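The cat came with the house. It wasn't in the particulars, which had been quite thorough about the guttering, but when I let myself in at Gillport there was a large grey animal on the stairs with the look of a landlord waiting for the rent.

I rang the agent. The agent said the sellers had moved to Lultdale and had mentioned a cat, and that the cat's name was Fu. I asked when they would be collecting it. There was a pause in which I could hear somebody eating a biscuit.

"They thought he'd be happier where he was," said the agent.

I am not a cat person. I had owned one pet in my life, a stick insect, and it had been dead for some time before anyone noticed, me included. But it was raining and the shops were shut, so I opened a tin of tuna and we ate it together in the kitchen, Fu from a saucer and I from the tin, there being only one saucer.
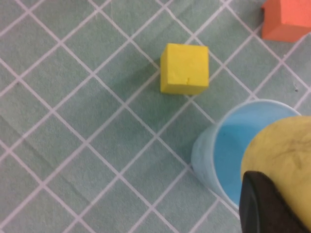 In the morning I took him to the vet. I had pictured a short visit, something like dropping off a library book. The vet put him on the scales, looked at the number, took him off, put him back on, and looked at the number again.

"What does he eat?"

"Tuna," I said. "Since last night."

"And before that?"

I said I had no idea, but that he'd been brought up by people who left him behind with the curtain rails. She wrote something down. Then she told me he was to have 200 calories a day, weighed, in 4 small meals, and no extras of any sort. She gave me a bag of Plolus, a brown biscuit for the larger cat that smelled of wet cardboard and cost more than my shoes.

"He'll complain for a bit," she said.

He complained from the car park onwards. He complained at five in the morning, directly into my ear, and again at six in case I'd slept through the first one. He learned that the bedroom door rattled if you hooked a paw under it. He learned to open the bread bin. I put a brick on the bread bin and he sat beside it, staring at the brick, until I felt I owed him an explanation.

The Plolus he treated as a kind of gravel. He would pick up one biscuit, carry it to the middle of the hall, put it down and walk away. I trod on them at night. It's a firm biscuit, I will say that for it.

By the end of September he had lost nothing and I had lost half a stone, having given up eating anything at home that made a noise when unwrapped. I took my meals in the car. I had a blanket out there, and a fork. The woman across the road, who had so far only nodded, came over one evening and tapped on the window to ask if things were all right at home.

"It's the cat," I said.

"Oh, Fu," she said. "Isn't he lovely? He comes to us for his breakfast." 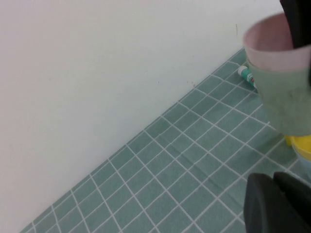 I asked her, as lightly as a man can with a pork pie in his lap, what he had for it. Scrambled egg, she said, and a bit of bacon if there was any. Then he liked to get along to number 3, where they did him some chicken. She thought he had his tea at the chip shop, though she couldn't swear to it.

"We all felt so sorry for him," she said. "The last people were starving him. They had him on some dreadful brown biscuit."

I made him a paper collar that said PLEASE DO NOT FEED, and he came home without it, smelling of haddock. I put notes through doors. One came back with "poor thing" written across it, and I've never been sure which of us was meant.

The vet weighed him again and he'd gone up. She asked if I was being strict. I said I was living in a Vauxhall. She looked at me for longer than she had looked at the cat, and sold me another bag.

That was three years ago, or 1,095 breakfasts by his reckoning, not one of them taken at home. He does come in for the night. At ten he bangs on the door, walks past his bowl, picks out a biscuit on the way and leaves it in the hall for me to find. I've stopped switching the light on. I know where most of them are.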